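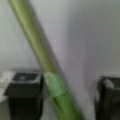 Green stalk, darker towards the bottom. A leek or a big onion stem by the look of it.

Last updated: 2018-06-27

Woke before six and couldn't get back to sleep, so I did the vegetable drawer. It had been on my mind for a week. Took everything out, washed the drawer in the bath as it doesn't fit in the sink, and dried it with the old blue towel. Two carrots went in the bin, plus a bag of something that had been parsley. The cucumber was fine apart from the end.

Kinga Kun came by at half past eight with the greens from her plot. She doesn't label anything. I asked whether the long ones were leeks or onions left to get too big and she said she had put in both in the same row and lost the sticks. She thinks leeks, but June is early for them. I said I'd treat them as leeks and see what the soup tasted like. She stayed for coffee and told me about the bus to Stenditz, which now goes from the other side of the road and doesn't wait for the train any more. She had missed it on Monday and walked back.

Grey and close all morning. Kitchen window open, no wind to speak of.

I made the soup in the middle of the day. The trouble with anything of this sort is the grit between the layers. My mother cut them right through lengthways and held them under the tap like a fan, and I do the same now, though for years I sliced them first and swished the rings in a bowl. The bowl is less trouble if they are fairly clean. These weren't. Lots of fine soil where the layers part, and a very small slug, which I put out on the ledge.

I kept the dark tops. Most books tell you to throw them away or boil them for stock. If you slice them thinly and give them a good ten minutes in butter with the lid on before the rest goes in, they soften well enough. The soup comes out greener and a bit stronger. I used 300 grams of potato, weighed for once, because last time I guessed and it set like paste. Salt, the heel of the cheese, some of the water from yesterday's beans. No cream in the house.

Verdict: nearer to onion than leek, I'd say, and sweeter than I expected. Had two bowls. The rest is in the big pan with a plate on top, as the lid has gone missing again. I think it is at Katalin's with the cake tin.

Rang Katalin Vörös about the lid. She hasn't got it but she has got my grater, which I didn't know was gone. She asked what I was cooking and then told me I should have grilled them whole with oil, the way they did at the place in Prellach where we ate after her sister's wedding. I remember the place but not the onions. She says they came black on the outside and you pulled the middle out with your fingers. I may try it with the ones that are left, if it stays dry at the weekend. The grill needs a scrub first and there is no charcoal.

Afternoon: post office, chemist, back by four. Paid the water bill, 124 and some pence, which is more than the last one. I'm going to ring them about it, although the last time I was on hold so long that I did all the ironing. Bought kitchen paper, matches, butter. Forgot bin bags.

Moved the onions proper out of the cupboard under the stairs and into the wire basket, so that they get some air. A few had sprouted. I planted the worst of them in the cracked pot by the back step – I do this every year and never eat the results, but they look cheerful enough. Swept up all the skins afterwards. They get everywhere, even into the shoes.

What is left of Kinga's bundle is wrapped in damp newspaper at the bottom of the clean drawer. I'll chop some of it for the freezer tomorrow, in small bags this time. In December I found one enormous frozen lump and had to take a hammer to it on the back step.

Bread for supper with the last of the soup warmed up. It had thickened standing, so I let it down with a little milk, and I liked it better than at lunchtime. Read seven pages of the library book and lost interest in the uncle. It's due back on Friday. Rain started a little after nine, so I shut the kitchen window and brought the towel in off the line, wet again.

To do: bin bags, charcoal, grater from Katalin, water people.

Recent entries
The cupboard under the stairs
A day out at Endano
Three jars of plums and a burnt pan
Letter from Kereama
Mending the back step

This site uses cookies to remember your settings and to count visits. By carrying on reading you agree to this. Accept | Find out more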